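How I Sort My Craft Bits in a Fold-Out Box

I've been through a lot of storage over the years, and the kind I keep coming back to is the clear plastic box with trays that lift up when you open it (the tackle box kind).
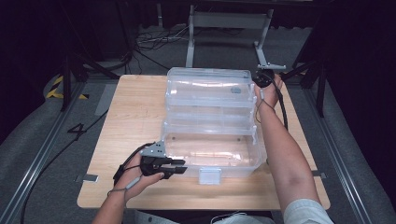
Start with everything out. I tip all my bits onto an old towel so the beads don't roll away, and then I make piles by size, never by color. I tried color once and had 109 little piles and no room for my coffee!

Next, open the lid all the way and let the trays swing out before you put anything in. Small stuff goes up top: seed beads, jump rings, needles in a tube. The deep bin at the bottom gets the bulky things. Mine holds thread, small scissors and a roll of Bilum cord, which I buy in the 40 yard size.

Fill the bottom first, and stop a bit below the rim – if a spool sticks up, the trays won't fold back down over it. Then do the upper trays, heaviest things toward the middle.

Close it slowly with 2 hands and check the latch before you pick it up. I skipped that part on the way to the Zillau craft fair in October and was finding beads in the car until spring.

Labels come last. I use masking tape on the outside and redo it whenever I switch projects.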